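Call for Participants: Home Trials of the Andus Hand-Held Gripper Kit

Prendano is looking for people who like working with their hands to try out the second version of Andus, our paired gripper kit for teaching robots everyday tasks. You hold one gripper in each hand and do ordinary jobs with them: sorting groceries, filling boxes, setting a table. The kit records how you moved, and that recording becomes training material for robot arms.

We ran the first version past a small group last winter and learned a huge amount (mostly about cables and sore thumbs!). The handles have been reshaped, the setup guide has been rewritten from scratch, and now we'd love to hear from people who have never touched one of these before.

You don't need a technical background. Cooks, warehouse packers, retired seamstresses, students between classes, all very welcome. If you can stand or sit at a table for an hour and pick up small objects without discomfort, you can do this. Left-handed people, please do apply, we had far too few last time.
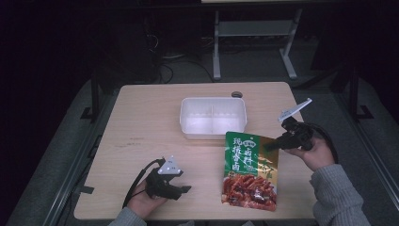 Most tasks are short. You might move a packet of seasoning into one side of a divided box, take it out again, then do the same with something stiffer or rounder. Flat pouches are harder than they sound and we're especially keen to know how the finger tips feel on them. The first version's recordings came to 1,881 completed tasks, and we'd like to reach 2,888 with this one.

What you'll do

Two training sessions at our Bunel Street workshop, then home sessions over 5 weeks in October and November
Three sessions a week, one hour each, at times you choose
A short written note after each session: what slipped, what felt awkward, what you enjoyed
One group call at the end, 6:30 p.m., to compare notes with the design team

What you'll get

A fee of $658, paid in two parts
The full kit on loan, plus a folding table if you need one
Parking or bus fare for the training sessions

Please be frank in your notes. Dougal Galbraith, who leads the hardware side, reads every one of them, and the grumpy ones have led to some of our best changes. The new thumb rest came straight out of a complaint.

You must be 18 or older and live within an hour's drive of the workshop. Your face and voice are not recorded. Kits come back to us at the end of the trial.

To apply, send a few lines about yourself to Valter Mendes at the Prendano trials desk, with the hand you write with and the hours that suit you. Put "Andus home trial" in the subject line. Places are offered as applications come in, and we reply to everybody.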